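Sirnau Countertop Kit, trial seat: pre-run checklist with my comments

Unit: simulated kitchen cell, one arm, one gripper, wrist view and room view
Supplier: Sirnau (sold to us through Fundex)
Build on test: the November one
Status: under review, no purchase order yet

I filled this in as I went, so excuse the rambling. OK means OK, HOLD means I want an answer from Sirnau before we pay for anything.

1. Scene loads without errors. OK
First load took 238 seconds on my desk machine, which is long enough to make tea and forget why you're standing up. After that it's quick.

2. Arm and base where the sheet says they are. OK
It's the Franka model, base on its own dark platform at the side of the counter. Home pose matched the sheet on every restart I tried.

3. Props resting on the counter, nothing sunk in or floating. OK, with a grumble
I like the variety they give you! Bread, egg, potato, a knife, bottles, a bowl. It's a proper messy kitchen and I'd much rather test on that than on colored cubes. My grumble is that you can't lock a single prop in place, it's all or none. 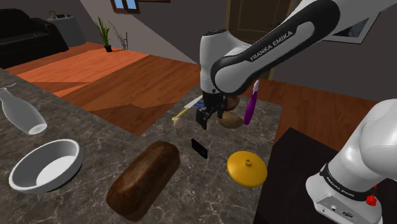 Ea Bach: I'd mark 3 as HOLD if it were mine. We had the same kit at Skakau and the prop weights were all defaults, so the loaf and the egg weighed the same until we went in and fixed them by hand. Check the weights file before you trust any grasp score.

Fair point, and I went and looked. The weights file in our build does have separate entries, but two of them are blank. Changed to HOLD.

4. Collision limits on. OK
They're on by default, hurray. I drove the arm at the counter on purpose and it stopped short each time. The warning message is just a code (3,084) with no text, and I had to dig through the manual to find out it means "surface limit." Please, Sirnau, words.

5. Stop button in the control panel. OK
Works from every screen except the settings page, where it's hidden under a menu. I've asked for that to be fixed.

6. Gripper opens and closes over its full range. OK
I ran 200 cycles overnight and the log was clean in the morning.

7. Grip holds at low force. HOLD
Most of my afternoon went here. The default force is fine for chunky stuff, but thin things are where the kits I've tried tend to fall down (the Eskildsen one was hopeless at it), so I wanted to be picky.
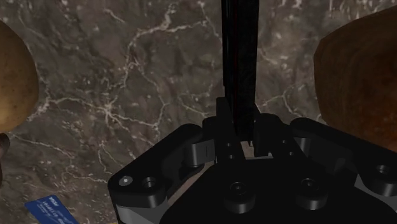
Force settings live in a separate file from the speed settings, and the two don't warn you when they disagree. I lost about an hour to that. Once I had them lined up I went for the narrow black piece, since it gives the fingers so little to hang on to, and the wrist view is great for this: you can see its lower end right there between the two fingers. What I can't get is a number. The panel shows commanded force only, and I want the contact force next to it before I sign this line off.

8. Wrist view and room view share a clock. HOLD
They drift apart on long runs. Short ones are fine. Fundex says a patch is coming and I'll retest when it does.

9. Logs export in a format we can read. OK
Plain text, one line per step, lovely.

10. License terms read by a human. OK
Me, with a sandwich. The trial seat covers one machine, so don't copy it onto the laptop.

Open items for Sirnau: blank weights (3), contact force readout (7), clock drift (8). The hidden stop button and the error text are on the wish list. I'll rerun the three HOLD lines on the next build and add my notes under these.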